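Chapter 7
Who Gets the Credit? Format, Theft and Thanks in Late-Night Television

In this chapter you will look at:
how a comedy bit travels from one show to another
the difference between an idea, a format and a performance
what a credit does for the person who receives it
how to research where a television segment came from

Opening case: the umbrella game

It began with an umbrella, a studio guest and a very silly rule. On the regional talk show Wullgate, host Lourenço Brandão asked his guests to answer personal questions while standing under an open umbrella. Each time they dodged a question, a stagehand on a ladder poured a cup of confetti over the top. It ran for 2 minutes, closed the first half of the show, and people loved it!

By April, a much bigger program called Pirnulska was doing something very close. The umbrella had become a garden parasol and the confetti had become feathers, but the rule was the same, and so was the running time. Viewers noticed quickly. The show's message board collected 866 comments on the subject before the moderators closed the thread, and a good many of them used the word "stolen."

Then a third name came up. Macarena Gallardo, a stand-up comic, posted an old recording from a club night at which she had played the game with members of her audience, umbrella and all. One of Wullgate's writers had been in the room. So who owed what to whom?

I love this case, and I have taught it every year since I first heard of it, partly for the umbrella and partly for the way students change their minds halfway through. Most start out certain that the big show is the villain. Then they watch Gallardo's recording and start again from the beginning – and that is exactly where I want you to be as you read.

Ideas, formats and performances

An idea is the loose thought behind a segment: make a famous person answer awkward questions. You will find it all over television, and very few people would claim to own it.

A format is the idea with its working parts filled in. It has rules, an order, a length, a set and often a sound cue. The umbrella game is a format. So is a singing contest or a cooking race against a clock that runs for 60 seconds.

A performance is what happens on one night with one set of people. Brandão's raised eyebrow when a guest hesitates belongs to his performance, and you could copy every rule of the game and still not have it.

Arguments about credit often go wrong when one side is talking about the idea and the other about the format. Keep the three words apart in your notes and you will be well ahead of most newspaper columns.

Sets matter more than you might think

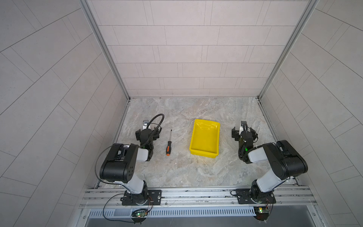
A talk show's format lives partly in its furniture, and set designers are some of the most borrowed-from people in the business. Olga Arruda, who designed the Wullgate studio, keeps a scrapbook of desks and backdrops that look like hers. Some of the resemblances are real, and others come down to materials that everybody uses. Take light gray tile patterns, set in staggered rows with thin dark grout lines, behind a pale gray marble-patterned surface, as in the photo: you could meet that pairing behind a chat-show host or on a cooking segment, and its presence in two places would tell you very little about who had seen whose work. A desk shaped like a half-open umbrella is another matter. When you compare two sets, look for the odd choices first.

What a credit is worth

Wullgate eventually added a line to its closing titles naming Gallardo as the originator of the game. She was also invited on as a guest, where she played it (and lost, gloriously). Bookings followed, including a run at the Paiva theater, which seats 180. Pirnulska dropped the segment and made no statement. As you read the interviews later in this chapter, notice how often the people involved bring up the closing titles and how seldom they bring up money.

Before you read on

Choose a recurring segment from a talk show you enjoy. Write down its rules in plain words, as if you were explaining them to a new stagehand. Then search for an earlier version, starting with small shows, club recordings and radio. Bring your notes to class, along with the name of anyone you think deserves a mention. We will come back to them in Section 7.3.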